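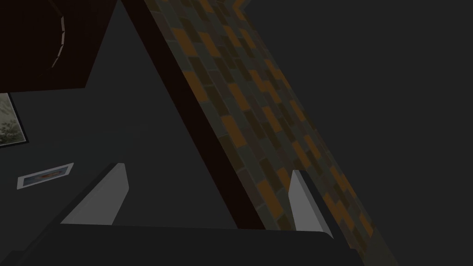
Maite Peñalver asked whether she could leave her car in the Sellport lot overnight, walk onto the last boat, and come back on the first one the next morning. Yes. Overnight parking is allowed in the upper lot. Buy the overnight ticket from the machine by the ticket office and put it on the dashboard. The lower lot is for day parking and is cleared after the last boat.

The rest of this page covers the questions we get most often about the Sellport to Fletport ferry.

How long is the crossing?

38 minutes in normal conditions. In a strong headwind or heavy fog the captain will slow down, and it can take longer. Please don't book a tight bus connection on the other side in winter.

Which boat will I be on?

Two boats work the route. The Sowa carries cars and foot passengers. The Kaver carries foot passengers and bicycles only. The timetable shows an S or a K next to each sailing. If a boat is out for repairs we post a notice at both landings and on the front page of this site.

Do I need a reservation?

Foot passengers don't. Cars do from April through the end of the summer timetable. The rest of the year, cars board in the order they arrive. A reservation holds your place until ten minutes before departure. After that the space goes to the standby line, and your ticket is moved to the next sailing with room.

I missed my boat. Is my ticket still good?

Yes, for the rest of that day. Show it at the office and we will write the new sailing on it. If the last boat has gone, the ticket can be used the following day. You don't have to pay a change fee.

What can I bring on foot?

Whatever you can carry on in one trip without help. Suitcases, coolers, strollers and folding carts are fine. Large items such as mattresses and appliances have to go in a vehicle on the Sowa.

Are dogs allowed?

Yes, on a leash, on the outside deck and in the rear half of the main cabin. They ride free. Cats and other small animals should be in a carrier. Dogs can also stay in the car, but you won't be able to go back down to the car deck once the boat has left the landing.

Can I stay in my car during the crossing?

No. Everyone leaves the car deck before departure. If you have trouble with stairs, tell the crew when you check in and they will park you next to the elevator.

Is there a limit on trailers?

Trailers up to 3,000 pounds loaded are accepted with a regular reservation. For anything heavier, call the office first, as it affects where we can place the other vehicles. Boat trailers are charged by length, measured from the hitch to the end of the motor. Please tilt the motor up and tie it off before you get in line.

Can I bring gasoline or propane?

Fuel in the vehicle's own tank is fine. Spare gas cans must be empty. Camp stove cylinders and grill tanks are allowed on the Sowa only, upright and with the valve closed, and the limit is two per vehicle. The crew may ask to see them.

What does it cost?

The current fares went into effect on 6 December 2019 and are listed on the Fares page. Children under 4 travel free with an adult. There is a discount for Fletport residents, and you need the resident card with you to get it. We can't apply it afterward from a receipt.

How does the commuter book work?

A commuter book has twenty one-way foot passenger coupons. Anyone in your household can use them. They don't expire, but if the fare goes up we may ask you to pay the difference on old coupons. Keep the book in a safe place. We can't replace lost ones.

Can I pay with a card?

At Sellport, yes. The Fletport landing has no office, so buy a round trip before you leave or pay the crew in cash on board. The crew can't break large bills.

When do you cancel sailings?

The captain decides. Most cancellations are for wind, and most of those are on the Kaver, the lighter of the two boats. We try to post a decision at least an hour ahead. Almost 800 people are signed up for text alerts, and that is the fastest way to hear. You can join the list at the ticket window or with the form on the Contact page. Standard message rates apply.

Do I get my money back if you cancel?

Yes. You can have a refund or a ticket for another day. Card refunds usually show up within a week. We don't cover hotel rooms, missed flights or other costs.

Is there food on board?

The Sowa has a snack counter with coffee, sandwiches and candy. It is closed on the first sailing of the day. The Kaver has a vending machine and a water fountain. You are welcome to bring your own food on either boat.

I left something behind. Who do I call?

Lost items are brought to the Sellport office at the end of each day and kept for a month. Call after the first boat has left, when the phones are quieter, and tell us which sailing you took and where you were sitting. We can send small items over to Fletport with the crew if you can meet the boat.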